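Cooking Dried Beans: Water, Salt and Storage

Most failures with dried beans come from age or hardness of water. Beans kept longer than a year lose moisture and may stay firm in the center however long they simmer. Write the purchase month on the jar. Mine say June, and anything left over by the following June goes into soup.

Soaking

Weigh the beans dry. For 600 grams, use 2 liters of cold water and 2 level tablespoons of fine salt. Soak overnight in a bowl with room for the beans to double. Drain and rinse before cooking. Salt in the soaking water softens the skins and reduces splitting. In a warm kitchen, soak in the refrigerator.

Red kidney beans must be boiled hard for at least ten minutes after soaking. A slow cooker on low does not get hot enough to make them safe. Boil them on the stove first, then transfer.

Simmering

Cover by two fingers' depth of fresh water, bring to a boil, skim, and lower the heat until the surface barely moves. Leave the lid ajar. Test five beans, not one. Tomatoes, vinegar and lemon juice go in after the beans are tender. If your tap water is hard, a small pinch of baking soda shortens the cooking time; more than a pinch gives a soapy taste.

Portions and freezing

My Anano pot yields 1110 grams of drained black beans from a full batch. I freeze them in 218 gram portions, with enough liquid to cover, and leave a finger's width of space below the lid. The fifth portion is a little over and gets the extra.

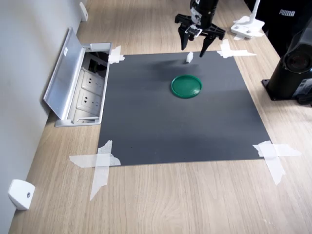
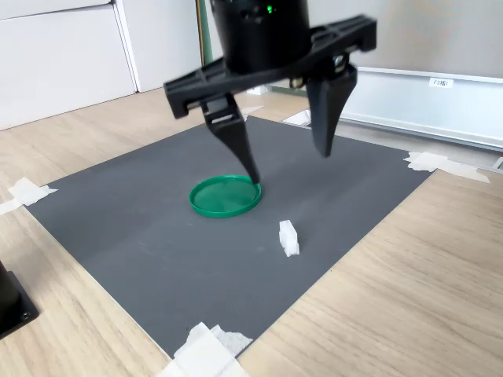

Thaw overnight in the refrigerator and use within three days. Frozen beans can also go straight into a pan with a splash of water over low heat. Stir sparingly or the skins come off.

For refried beans, Delia Zamfir adds the cooking liquid a spoonful at a time while mashing, and stops while the mixture still looks slightly loose. It thickens as it cools. Lard gives the firmest result. With oil, start with less liquid and mash longer.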